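Packing line news: the demo shift is staying

Posted 1st February by Karine Fehr

So it's official, and I can finally write about it without getting a look from Sơn Đỗ. The hand-demo work we've been trying out since October is now a regular part of the job here at Kerr, and anyone on the small parts line can put in for it.

If you've been on nights and missed all this, here's the short version. Two arms are coming to the line, and they'll take over a lot of the pick and place work on the little capped pieces (you know the ones, my thumbs certainly do). Before they get here, somebody has to show them how it's done, and we're the somebodies. You hold the gripper in both hands, you do the move, you put the piece down, and you do it again. By the end of last week we had 2,416 good runs saved, which I think is pretty great for a bunch of packers!

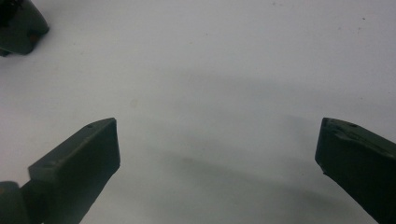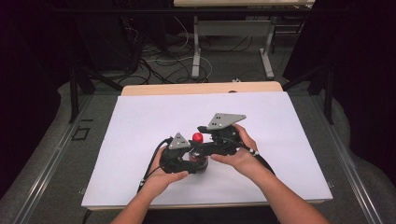

Now for what changes, because that's what everyone keeps stopping me about at the vending machine. No jobs are going this year. We have that in writing from Sơn, and a copy is up by the time clock. What does go is the full shift of nothing but hand placing. Once the arms are running, 19 of us will rotate between loading, checking, and clearing jams, and the demo work will carry on next to that whenever a new part comes in.

The pay question took longer. Niloufar Jafarzadeh pushed hard for demo hours to count at the skilled rate, and they will, starting with the next pay period. Go buy her a coffee. The hours you already did in the trial aren't covered so far, and I'm not happy about that, and she isn't either. She's meeting with Sơn again on it.

I did 36 hours of demos myself and I'll be straight with you, it's tiring in a different way. My back felt better than it does after a normal shift, but my wrists were sore and my head was fried from going slow on purpose. Thảo Khúc loved it and would do it all day. Chiến Châu lasted two sessions and asked to go back to taping boxes (fair enough, it's not for everyone and you won't be made to do it). We did get the sessions cut down to shorter blocks with a real break in between, so that's one good thing that came out of all our complaining.

The sign-up sheet is in the break room, next to the microwave. Put your shift on it as well as your name, please, since half of the last one was no use to me. Thảo is showing new people the ropes, so find her if you want to have a go before you decide.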